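Flirnent Support, ticket 3449
Product: Wukar kitchen simulation kit, trial licence
Status: open
Opened: 13 Mar 2019

Reported fault
Our door-opening task stops with a timeout after 30 seconds. The same script ran without errors on the January build.

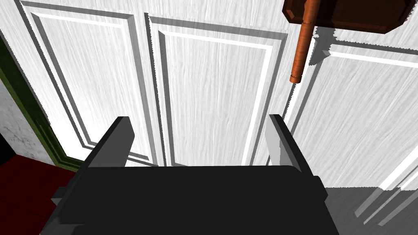 We are testing the kit against Penolura before we buy, and need a fix or a workaround. Default grasp settings, build 413. The log gives code 242, "target not between fingers". In the wrist view the fingers are open and the tip of the pull is above and slightly right of the right finger, so the code looks correct. I suspect the handle offset.

Steps tried
1. Reset the scene and reloaded the door model. Same code.
2. Ran the approach again with the Correia planner switched off. Same code.
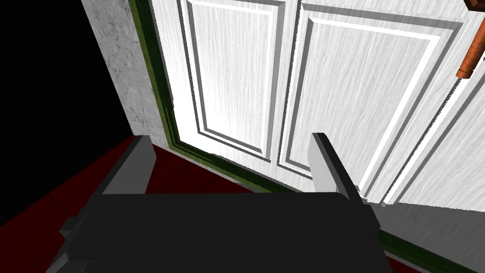 3. Cleared the saved grasp poses and restarted. Same code.
4. Switched to the cabinet task to see if the fault is limited to doors. Result not yet compared with the January log.
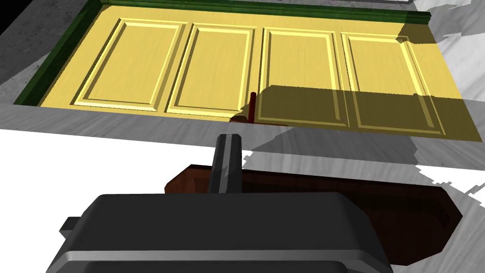

Wrist view, yellow cabinet front and red handle.

Please send the handle offset file for build 413.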